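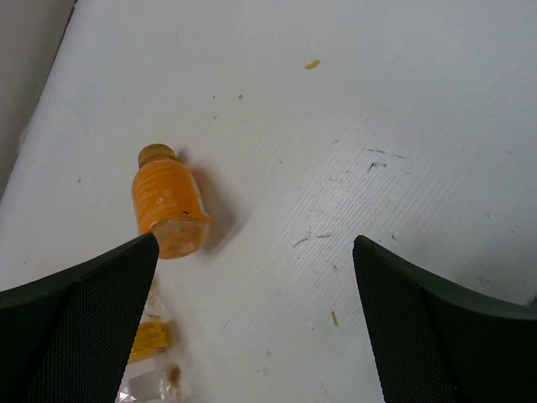
Binora Home Help > Storage and Organizing > Kitchen

Storing small drink bottles on their sides in a perforated basket: leaks, rolling, drainage

Chunhua Tan
Posted Thursday, October 10, 2019

I am moving our small plastic drink bottles off a shelf and into a basket, and I would like a second opinion before I do the rest of them. The bottles are a mix. Some are full, some are partly used and some are empties that we rinse and refill. The full one I am most concerned about holds an opaque orange drink and has a tan screw cap. The others have white or yellow caps and clear bodies. I have no reason to believe the caps are interchangeable and I have not tried swapping them.

The shelf did not work because the clearance is too low for the taller bottles to stand up. They had to go in lying down, and once they are lying down they roll. I put a white ribbed liner under them (Florkuneo, sold by the roll, plain ridges, no adhesive). With the bottle lying across the ridges it stays put. With the bottle lying along the ridges it makes no difference at all that I can detect. The direction of the ridges matters more than I expected, and I laid the first piece the wrong way.

The container I have is a red plastic basket with a round rim and a grid of small openings. It is tapered, wider at the top than at the bottom. Before buying anything else I want to use this one. Bottles placed in it on their sides settle at an angle against the wall, depending on where they are dropped.
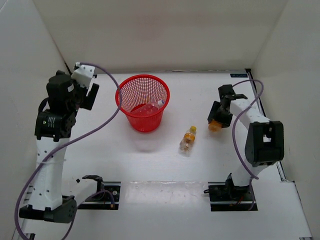
My procedure so far is to clear a section of the table, take the bottles one at a time, check the cap, and lay each in the basket with the cap toward the wall. Light empties go in first. I now think that may be the wrong order, because a full bottle placed on top of an empty one presses it out of shape and then everything above it shifts.

What I need to know:

Is it a problem to store a screw cap bottle on its side for a week or two if the cap is tight? I have read both answers.

If something does leak, the openings in the basket will let it through onto the shelf. Should there be a tray underneath, or does that defeat the purpose of a perforated basket?

Should full bottles and empties share a basket at all?

The cabinet is at room temperature and gets no direct sun. It is a shared kitchen, so whatever I set up has to survive other people putting things back without reading instructions. Labels are acceptable. A diagram is not, we tried that in June.

Comments on this post

Kamen: How tall is the shelf opening? If you can raise the shelf above by one peg you do not need any of this.

Chunhua Tan: Fixed shelves. No pegs.

Baoshan Han
Posted one day later. Marked as most helpful by the poster.

Taking these in a different order from yours.

Sideways storage. An unopened bottle with an intact factory seal can lie on its side. The seal was made to hold during shipping, and shipping includes being tipped. An opened bottle is a different matter. Once the tamper ring has separated, you depend on how evenly the cap is seated and on whether there is dried residue on the threads. Residue is the usual cause. Sugar dries on the neck, the cap stops slightly early, and it feels tight when it is not. Wipe the threads and the inside of the cap with a damp cloth before closing. Then do the following test once for each bottle you intend to refill:

Fill with water to the level you normally use. Close by hand, no tools. Lay the bottle on a folded dry paper towel with the cap end slightly lower than the base. Leave for 15 minutes. If the towel is dry, turn the bottle half a revolution and leave it again. Give it a light squeeze at the end. Any spot on the towel is a fail.

Discard bottles that fail twice. A cap that leaks after cleaning has usually been cross-threaded at some point and will not recover. Do not try to fix it with tape.

Also check the drink itself. If the label says to refrigerate after opening, then an opened one does not belong in a cabinet in any orientation, and the basket question does not come up. Your orange drink may well be in that category. Read the small print on that specific bottle.

Tray. Yes, use one. The openings in the basket are useful for two things, which are airflow around rinsed empties and letting you see what is inside without lifting it down. Neither is affected by a shallow tray under the base, provided the basket does not sit flat on the tray. Cut two strips of your ribbed liner and lay them in the tray under the basket. That leaves a gap for air, and if there is a spill you will find it in the tray instead of along the back edge of the shelf, where it goes sticky and attracts ants. The tray should be larger than the base of the basket on all sides. It does not need to be as wide as the rim, but drips from a bottle near the top of a tapered basket run down the outside of the wall as often as the inside, so wider is safer.

Sharing a basket. I would not. The reasons are weight and mess. A 500 mL bottle of liquid weighs a little over a pound. An empty weighs almost nothing and deforms easily at the middle. Full ones at the bottom and empties on top would be stable for a day. In a shared kitchen it will be the reverse within a week. Get a second container for the empties and let that one be the perforated type. Full bottles are better off in something with solid walls and straight sides.

If you must use one basket, put the full bottles in first, all lying the same way, and alternate cap and base so the narrow ends fill the space left beside the wide ends. A round, tapered basket wastes space at the wall with any arrangement of cylinders lying flat. Standing them up would be more efficient if the height allowed it, which I understand it does not.

Liner direction. You have it right. The ridges should run across the direction of roll, so they are parallel to the axis of the bottle. Hold on, reading your post again, you have written it the other way around. A bottle rolls perpendicular to its own length. For the ridges to stop it they need to be parallel to its length, so that the body drops into a groove or has to climb over each ridge. If yours stays put lying across the ridges and not along them, I would suspect that the molded bottom or the shoulder is catching, or that the shelf is slightly out of level in one direction. Put a level on it.

Chunhua Tan: The shelf is out of level. Low at the left side. I tested again on the table and the result reversed, as you said. The liner has been turned. Thank you.

Baoshan Han: Shim the basket or ignore it. The tray will not care unless there is a large spill.

Chunhua Tan: Water test done on the refill bottles. One failed, cleaned, failed again, recycled. The orange drink does say to refrigerate after opening. It is unopened, so it stays in the cabinet for now.

Kamen

Simpler option. Stand the basket on its side at the back of the shelf with the mouth facing you and slide the bottles in like a wine rack. The cap ends face out and anyone can see what they are taking. I have done this with a round laundry basket and kids' juice bottles for years and it is fine. Put something on either side of the basket so it doesn't roll, cans work.

No tray. If it leaks you wipe it up.

Baoshan Han: With a tapered basket on its side, the wall slopes down toward the opening. Full bottles will slide toward the mouth. This can work with a straight-walled bin.

Kamen: Mine is tapered. Cans under the rim fix that too.

Hao

I do inventory for a small catering kitchen and we used to keep drinks loose in open baskets. At the last stock count before we changed over we had 107 small bottles on two shelves and could not say which had been opened. The storage was secondary to that.

What we changed:

A strip of masking tape goes on any bottle when it is opened, with the day written on it. No tape means sealed.

Sealed stock goes in a solid bin, caps all facing the door. Opened bottles go to the refrigerator door, upright. There is no third location.

Rinsed empties go neck down on a rack overnight with the caps off, and only go into a basket when dry inside. This is the part I would pass on to you, given that you refill. A capped empty with water left in it will smell after a few days in a warm cabinet, and a perforated basket does nothing for the inside of a closed bottle. Store the caps separately, in a cup or a zip bag. With mixed cap colors, keep a set together by putting a matching dot of marker on the cap and on the base of the bottle.

About the refilling in general, thin single-use bottles are not made for many cycles. They scratch inside and the scratches are hard to clean. We stopped reusing them. If yours are that kind, I would set a limit and replace them with a few wide-mouth ones that take a brush.

On weight, check the shelf before you put all full stock at one end. Ours had a bracket pull out of the drywall. The load was well under what the box claimed for the bracket, but the anchor was the wrong type.

Chunhua Tan: The tape rule is in place from today. The caps are in a cup next to the rack. I will keep the red basket for dry empties only and look for a straight-sided bin for the full ones. Does the bin need ventilation?

Hao: Not for sealed bottles. Any plain bin that fits the depth of the shelf. Measure with the cabinet door closed, the hinges take up more room than you would think.

Baoshan Han: Agree on no ventilation. Agree on the anchors as well.

This thread is open to new replies. Similar threads: Round baskets on square shelves; Getting sugar residue off cap threads; Ribbed liner curling at the front edge.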